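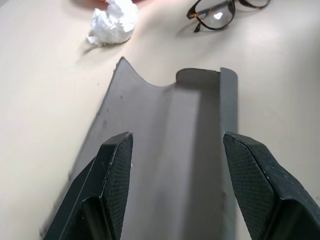
Kedent hunting FAQ

I've been playing Plololstead since the week it came out, and I get the same questions about the Kedent over and over, so I finally put the answers on one page. I'm Hnat Chornovol, I main hammer, and I've got 243 Kedent hunts on my guild card (please don't judge me). Last updated 2026-09-04.

What is a Kedent, anyway?

It's the big burrowing wyvern with the shovel-shaped crest, and it's the first real wall for most new hunters. The game files it under Brute Wyverns, though it spends half the fight underground. The Jendutik is its swamp cousin – same skeleton, same roar, but it spits mud and has a much shorter tail.

Where do I find one?

Golestani Flats, areas 4, 6 and 9. It naps in 9. In low rank it almost always starts in 6, so I just run straight there from camp and grab the honey on the way. It can also wander into the swamp as an uninvited guest during Jendutik quests, and that's a really fun mess the first time it happens!

When does it unlock?

You need to finish the two herbivore quests and the egg delivery one. Yes, the egg one. Sorry. Once those are done, talk to the guild clerk again and the urgent quest shows up.

What is it weak to?

Water first, then ice. Thunder does almost nothing. The crest is rock hard until you break it, and after that it becomes the best spot on the whole body for blunt damage. Cutting weapons should stick to the belly and the tail.

How do I break the crest?

It has to be broken 2 times for the full reward. The first break just cracks it, and the second one takes the tip off. Sonic bombs help a lot here: throw one while the dirt is moving and it pops up stuck to the waist, and you get a nice long window to go to town on its head. Don't bother with a bomb when it's enraged, though. It'll ignore it and come for you.
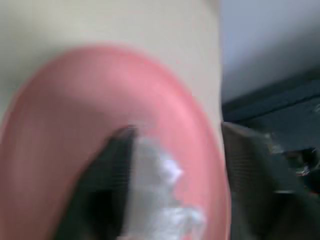

How much health does it have?

In the low rank solo quest I've always used 2522 as the number, and that lines up with my own hammer math. Multiplayer scales it up, and I haven't sat down to work out by how much. If somebody has, send it over and I'll add it.

Can I capture it?

Yep. Watch for the limp, follow it to area 9, and wait until it's properly asleep before you set the trap. Shock traps only! Pitfalls don't work at all on this one, and I wasted a whole evening of net crafting finding that out.

Is the armor worth making?

For gunners, not so much. For hammer and great sword, definitely. The full set gives you tremor resistance and a bit of guard, and the last chest upgrade costs 770 zeni plus a Kedent Marrow. The marrow is a tail carve, so bring a friend with a blade if you're a blunt player like me.

Why won't the Marrow drop for me?

Because the game hates you, and it hates me too. I've had it show up on back-to-back hunts and then vanish for weeks. Make sure you're carving the tail and not only the body, and eat for the carving skill if the cook has it that day.

Is there a harder version?

There's an event quest that puts two of them in the arena together. It came around last November and I'm hoping for a rerun. Bring flash bombs and keep them apart – one is plenty to deal with at a time.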